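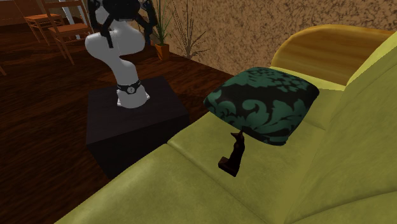 4. Loading the Living Room Scene

Use this section after you have finished the software install in section 3. Each student pair works in its own copy of the scene. Do not edit the club master file.

4.1 Opening the scene

1. Log in to the lab computer with your club account.
2. Start the simulator and choose Open Project, then Jesham.
3. Select the Living Room scene and click Load. Shading on the floor and fabric is the last thing to appear.
4. Save a copy under your pair name before you change anything.

Note: If the scene loads without textures, close it and check that the Renico asset folder is in your project directory.

4.2 Checking the start layout

1. Find the arm on its dark pedestal, next to the olive-yellow sofa. Do not move the pedestal. Scores are only valid from this position.
2. Find the two task objects on the far seat cushion: the green patterned pillow and the cat figurine.
3. Click each object once and confirm that its name shows in the object list. The pillow is listed as pillow_a and the figurine as statue_cat.
4. Leave the plants and chairs alone. They are fixed objects and count as obstacles.

Caution: The figurine stands very close to the underside of the pillow. Plan your approach path before you run it - a low sweep across the seat will hit both.

4.3 Connecting your controller

1. Open the Connection tab and enter port 3095.
2. Set the speed limit to 38 percent. Pairs who have passed the Skindik check may use a higher setting.
3. Click Connect and wait for the status light in the toolbar to turn green.
4. Send the Home command before any other motion.

Caution: Never connect two controllers to one scene. The arm will take commands from both.

4.4 Running a trial

1. Click Reset, then Start.
2. Run your program. A trial ends when you click Stop or after 5 minutes.
3. Repeat for a total of 2 trials and save both log files.
4. Copy the logs to the Vachon shared folder by 6 p.m. on the due date in July.

Send questions about the scene to Marisa Carbone. Account and login problems go to Lama Moussa.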